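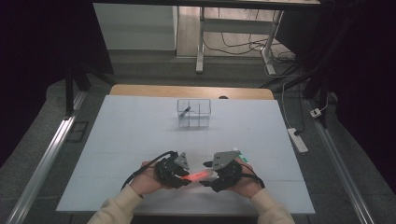

Foto: Giuliana Rengifo

September, abends

Den halben Tag mit dem Tisch verbracht. Ich hatte mir vorgenommen, bis zum Mittag fertig zu sein, und um vier saß ich immer noch da. Jetzt ist es nach neun, ich schreibe am Küchentisch, weil drüben alles so stehen bleiben soll, wie es steht.

Die weiße Platte liegt jetzt auf dem Holztisch. Sie deckt fast alles ab, nur hinten am Rand bleibt ein schmaler Streifen Holz frei, mit dem kleinen runden Loch darin. So wollte ich es. Das Loch darf nicht zugedeckt sein, sonst weiß ich nicht, wohin mit dem Lampenkabel. Heute früh hatte ich die Platte zuerst ganz nach hinten geschoben und mich dann gewundert, warum das Kabel nicht durchging. Also alles wieder herunter, Platte nach vorn, noch einmal von vorn angefangen. Das hat mich eine Stunde gekostet, davon war eine halbe Kaffee.

Die Platte ist von Forholm, 25 Euro, Restposten. Sie ist matt und eher grauweiß, im Laden sah sie heller aus. In der unteren Hälfte laufen ein paar schwache Fugen quer. Man sieht sie kaum, aber ich sehe sie natürlich. Beim Schreiben direkt darauf würde ich sie wohl merken, deshalb kommt dort die Schreibunterlage hin, wenn ich sie wiederfinde. Zum Sortieren ist die Fläche gut. Auf dem hellen Holz habe ich Büroklammern immer erst mit dem Ellenbogen gefunden. Auf dem Weiß liegt alles offen da, und die Schatten sind weich, es blendet nichts.

Den durchsichtigen Kasten habe ich etwas hinter die Mitte gestellt. Er stammt von Sarpong, aus dem Laden an der Ecke, der im Sommer umgebaut hat. Ungefähr ein Würfel, innen dünne durchsichtige Wände, lauter kleine Fächer. Ich war erst gegen etwas Durchsichtiges, man sieht dann auch die Unordnung. Aber die alten Dosen waren schlimmer. In der Keksdose mit dem Schiff lagen Stifte, Radiergummis, eine Fahrradventilkappe und ein Schlüssel, von dem ich nicht weiß, was er öffnet. Den Schlüssel habe ich behalten.

Für die Fächer habe ich mir einen Plan gemacht, auf der Rückseite vom Stromabschlag. Oben links die dunklen Stifte, daneben die Bleistifte, dann die bunten, unten Kleber und Schere, falls sie passt. Als Erstes kam etwas Dunkelgraues nach oben links. Es lehnt schräg an den Wänden, bei einem einzelnen geht das nicht anders, es fällt eben um, bis es Nachbarn bekommt. Das Rot-Orange macht sich gut auf dem Weiß, das leuchtet richtig. Sonst ist der Tisch ja recht farblos geworden, Grau und Weiß und der Holzstreifen. Muss mich erst daran gewöhnen.

Die Schere passt nicht. Sie steht jetzt im Zahnputzbecher auf der Fensterbank. Den Becher hat Giuliana aus Surkell mitgebracht, er hat einen Sprung und war zum Wegwerfen gedacht. Für eine Schere reicht er.

Mittags kurz unterbrochen, Reste von gestern gegessen, Linsen mit zu viel Essig. Danach die Stifte durchprobiert. Jeden einmal auf Altpapier, Strich, Kringel, Strich. Was nach dem dritten Kringel nichts mehr hergibt, kommt weg. Die Filzstifte von früher waren fast alle trocken, das hatte ich mir gedacht und trotzdem jahrelang jeden davon aufgehoben. Bei den Bleistiften wird es schwieriger. Einen ganz kurzen wirft man nicht weg, man schreibt aber auch nicht damit. Ich habe sie in einen Briefumschlag getan und »kurz« daraufgeschrieben. Den Umschlag in die Schublade. In der Schublade lag schon ein Umschlag, auf dem »kurz« stand.

Die Schublade wäre überhaupt das nächste Thema. Sie klemmt links, wenn man sie weiter als bis zur Hälfte zieht, und hinten liegt Papier, das sich hochgestellt hat. Ich habe mit dem Lineal danach geangelt und eine Rechnung herausgeholt, Druckerpatronen, lange bezahlt. Den Rest habe ich nicht erreicht. Man müsste sie ganz herausnehmen, aber dafür muss der Tisch von der Wand weg, und dafür muss die Platte herunter. Heute nicht mehr.

Vor der Platte hatte ich das Holz noch einmal geölt, gestern schon, mit dem Rest Prurkwood aus der Dose. Es hat gerade so gereicht. Ein bisschen widersinnig, einen Tisch zu ölen und dann zuzudecken, aber die Flecken vom Wasserglas wollte ich nicht darunter lassen. Die Dose riecht nach Leinöl und ein wenig nach Orange, und der Flur riecht heute immer noch danach. Den Lappen habe ich draußen auf der Leine ausgebreitet, zusammengeknüllt soll man die nicht liegen lassen.

Unter die vorderen Ecken der Platte habe ich Filz geklebt, damit sie nicht wandert. Hinten hatte ich keinen mehr. Sie wandert trotzdem, wenn man sich mit beiden Unterarmen aufstützt, nur eben langsamer. Vielleicht doch die Antirutschmatte aus der Besteckschublade. Dann rutscht das Besteck.

Gegen drei rief Giuliana an. Sie will am Monatsende die Etiketten für die Marmelade hier schreiben, bei ihr ist der Tisch voll mit den Steuersachen. Über 200 Gläser, sagt sie, Pflaume und Birne, die Hälfte davon für den Basar. Ich habe zugesagt und gleich danach überlegt, wo die Gläser stehen sollen. Auf der Platte jedenfalls nicht, da wird geschrieben. Eventuell auf dem Boden unter dem Fenster, in den Kisten, und immer nur eine Kiste hochholen. Für die Etiketten brauchen wir zwei Stifte, die auf dem glatten Papier nicht verschmieren. Einen habe ich, den dicken schwarzen, der hat heute alle Kringel bestanden. Den zweiten muss ich kaufen. Die Etiketten selbst gibt es im Päckchen zu 100, sie hat schon drei davon.

Nach dem Telefonat habe ich noch den Kasten anders gedreht und wieder zurück. Wenn er weiter rechts steht, komme ich besser heran, aber dann steht er genau vor dem Kabelloch, und hinter dem durchsichtigen Kasten sieht man dann das Kabel. In der Mitte ist er im Weg, sobald man ein großes Blatt hinlegt. Er bleibt vorerst in der Mitte. Große Blätter habe ich selten.

Was ich nicht untergebracht habe:

— das Geodreieck, zu breit für jedes Fach
— die Stempel samt Kissen
— Reißzwecken (in der Streichholzschachtel, wie immer)
— die Lupe von Onkel Alfons
— Gummibänder, die meisten davon mürbe

Die Gummibänder hätte ich wegwerfen können. Ich habe an einem gezogen, es ist gerissen, und dann habe ich den Rest in die Streichholzschachtel zu den Reißzwecken gestopft. Das war gegen fünf, da war die Sorgfalt schon verbraucht.

Am späten Nachmittag kam die Sonne herum und lag eine Weile auf dem Streifen Holz hinten. Der Ton ist durch das Öl etwas wärmer geworden. Die Kanten vom Kasten haben ein dünnes Muster auf die Wand geworfen, lauter kleine Vierecke, etwas schief. Ich habe mir einen Tee geholt und bin sitzen geblieben, bis es weg war. Den Tee habe ich auf die Fensterbank gestellt, neben die Schere. Auf die Platte kommt kein Glas und keine Tasse, das habe ich mir fest vorgenommen. Mal sehen, wie lange das hält.

Lampe angeschlossen, sie geht. Das Kabel ist zu lang und liegt unter dem Tisch in einer Schlaufe, da muss noch ein Klettband drum. Birne etwas gelb. Auf dem Grauweiß fällt das auf, auf dem Holz war es mir nie aufgefallen.

Für morgen: Klettband, der zweite schwarze Stift, Filz für hinten. Bei Sarpong fragen, ob es den Kasten auch flacher gibt, dann könnten Stempel und Geodreieck hinein. Keksdose auswaschen, Giuliana will sie für Plätzchen. Den Lappen von der Leine nehmen, es soll nachts regnen — das mache ich besser gleich noch.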